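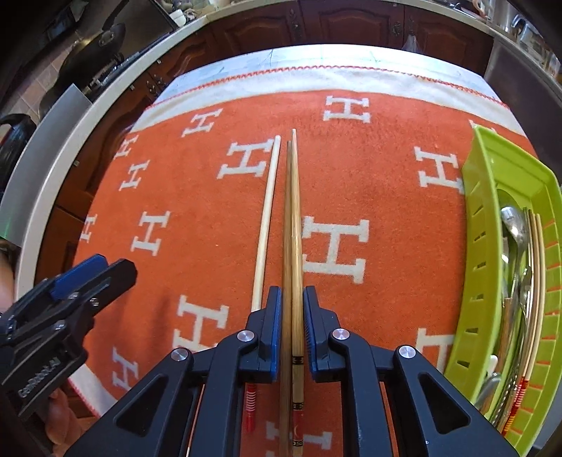
*Wooden chopsticks. See Utensils and small wares.*

# Fleltero teaching kitchen – safety walk-through

**Date:** Mar 9, 2021
**Walked by:** Oda Granström, with Fahad Bhutto on the ladder
**Copy to:** Tuva Solberg, Vidar Tveit

Marks: [x] fine, [~] fine for now but read the comment, [ ] needs doing before the next class. Comments are mine, so blame me for the rambling. Last full walk-through was in December and I've carried over anything still open from that one.

## Doors, floors and getting out

- [x] Front door opens fully, nothing stacked behind it
- [~] Back door opens from inside without a key
- [x] Exit sign lit
- [ ] Floor mats flat, no curled corners
- [x] Wet floor sign where people can find it

**Comments:** The back door works but you have to lean on it. Fahad planed the bottom edge last winter and it was lovely for a while, and now the damp has got into it again. I can open it with my hip, but I'd like someone in a panic to be able to open it too, so it goes on the list for Vidar.

The mat by the dish pit is the one I'm cross about. The corner has curled right up and I caught my own toe on it while writing this section! I've rolled it up and stood it in the hallway. Please don't put it back. Tuva, can you order a new one, the heavier kind with the bevelled edge?

## Gas, stoves and ovens

- [x] Main shut-off labelled and easy to reach
- [x] All burners light on the first or second try
- [~] Flames blue and even
- [x] No gas smell with everything off
- [ ] Oven door seals whole
- [x] Hood filters clean and seated properly

**Comments:** The front left burner on the second range is a bit yellow on one side. I took the cap off, cleaned the ports with a pin and it improved, though I wouldn't call it perfect. If it goes lazy again during a class, turn it off and use another one. The gas fitter is booked for the yearly service anyway and I'll point it out to him.

The seal on the bottom oven has a tear near the hinge. It still holds temperature, but there's hot air coming out right at shin height. Keep that oven off until the part comes. I've taped a note over the knob (and yes, I know the last note fell off, I've used proper tape this time).

Hood filters were spotless. Thank you to whoever did them.

## Fire

- [x] Extinguishers charged, pins in, tags current
- [x] Fire blanket in its pouch, tabs hanging free
- [x] Smoke and CO alarms tested
- [~] Everyone teaching here has been shown the fire blanket

**Comments:** All alarms went off nicely when pressed and my ears are still ringing. Fahad changed the batteries while he was up there.

Jytte Thorlacius starts with the evening groups soon and hasn't had the blanket talk yet. It takes no time at all. I'll do it with her when she comes in for keys, and go over the grease fire business too – lid on, heat off, leave the pot where it is, no water.

## Electrical

- [x] GFCI outlets by the sinks trip and reset
- [x] Cords on mixers and kettles undamaged
- [ ] No extension cord in everyday use
- [x] Panel door clear

**Comments:** Somebody has the rice cooker running off an extension cord across the back counter, behind the kettle. It's too close to the sink and the cord was warm to the touch when I unplugged it. The cooker lives on the island from now on, where there's an outlet right beside it. The cord has gone home with Fahad so there's no temptation.

## Water and washing up

- [x] Handwashing sink has soap, paper towel and nothing else in it
- [~] Hot water temperature
- [x] Sanitizer test strips in date
- [x] Drain covers in place

**Comments:** I measured 69 °C at the dish pit tap, which is hotter than I'm happy with for a tap that people put their hands under. Vidar, can we bring the mixing valve down a touch? Until then I've stuck a red label on the handle. The handwashing sink is on a different valve and is comfortable.

## Knives

- [x] Magnetic strip firm on the wall
- [x] Handles tight
- [~] Sharp enough
- [x] Cutting boards sit flat on a damp cloth without rocking

**Comments:** A dull knife scares me more than a sharp one, and a few of the small paring knives would struggle with a ripe tomato. I'll take them for sharpening along with my own. No knives in the sink, ever, even for a minute! I found the bread knife under the suds in December and I haven't forgotten it.

## Utensils and small wares

- [x] Wooden spoons and spatulas free of cracks
- [~] Chopsticks smooth along the whole length
- [ ] Silicone spatulas, heads tight on handles
- [x] Tongs and whisks, no loose wires
- [x] Peelers and graters put away blade down

**Comments:** For chopsticks, run each one through a dry paper towel. If it snags, you've got a splinter starting and the stick goes in the bin. Check the tips for fraying and the thick ends for splits. They don't go in the dishwasher and they shouldn't be left soaking, just hot soapy water and a rinse, then stood up to dry all the way through before they go in a drawer. Give them at least 30 minutes in the rack and longer if it's a rainy day. I tossed a few rough ones and the rest passed, but I'd like them looked at again before the noodle class.

Anything wooden that smells musty goes too. Don't try to save it with vinegar, I've tried, and it smelled of musty vinegar.

Two of the silicone heads slide right off. Food gets up inside there and you really don't want to see it. Replacements, please, the one-piece kind.

## First aid

- [x] Kit on the wall, lid closes
- [ ] Kit stocked
- [x] Emergency numbers posted beside the phone

**Comments:** We're low on blue bandages again and the burn gel is past its date. I've put both on Tuva's list.

## Still to do

| Item | Who |
|---|---|
| Back door sticking | Vidar |
| New mat, dish pit | Tuva |
| Bottom oven seal | Oda |
| Fire blanket talk with Jytte | Oda |
| Mixing valve down | Vidar |
| Paring knives sharpened | Oda |
| One-piece spatulas | Tuva |
| Bandages and burn gel | Tuva |

Cross things off on the paper copy inside the pantry door and put your initials beside them. If you find something I've missed, write it underneath in pen – pencil rubs off on everyone's sleeves.

Oda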